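洛罗瓦诺(Lorovano)社区旧书与口述史整理项目进展报告

致:科莱克(Kolleck)基金会项目处
日期:2023-09-21

各位同事好:

先说一句谢谢。上次来信问到进度,我拖了些日子才坐下来写,实在是八月里事情一件接一件,总想着等手头这批录音理完再报,结果理完一批又来一批,索性就写到哪儿算哪儿吧。

口述史这一块,目前完成了170份访谈的录音和初步转写。原先担心老人家不愿意开口,真坐下来以后,倒是常常要到天黑了才舍得放我们走。扎哈尔琴科街(Zakharchenko)那一片讲得最多的是从前的面包房和冬天封河的事,同一件事几家的说法对不上,我们都照原样留着,只在页边加了注,没有替谁改口。方言词的写法还没有完全统一,词表改到第2稿,预计还要再改。

旧书这一块,登记入册的共1065册,其中受潮的已经单独放开晾着,书脊脱落的先用棉带扎好,等修复师傅有空再看。内尔塔奇(Neltach)目录系统用起来比想象中慢,尤其是录入老式拼写的书名时,常常查不到,只好手工补。这件事我写信问过他们,答复说下一版会改,我们先这样用着。

经费方面,总体在预算之内。超出的一项是无酸纸盒,涨价涨得厉害,我从差旅里挪了一点过来,明细附在另表,如果觉得不妥请告诉我,还来得及调整。阅览室的旧窗户漏风,我们向房东提过,还没有回音,入冬前总得想个办法。

接下来想做两件事:一是请受访的老人家回来听一听自己的录音,愿意改的改,愿意删的删;二是办一个小小的展览,地方还在谈。另外,转写的人手确实紧,若能续聘现在这两位兼职同事到年底,我心里会踏实许多。

还有些零碎的事,比如录音笔的电池、钥匙该配几把,就不在这里啰嗦了。各位若是路过,欢迎进来喝杯茶,也翻翻那些书。 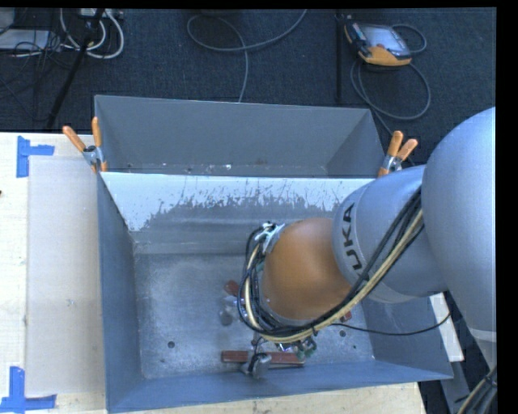
乌利亚娜·帕夫柳克(Uliana Pavliuk)

补充一点:上次报告里附的访谈名单有几处姓氏拼错了,请以这次另附的名单为准,旧的那份就不必留了。同意书的原件都锁在办公室的柜子里,需要核对的话,提前写信给我,我把扫描件整理好寄过去。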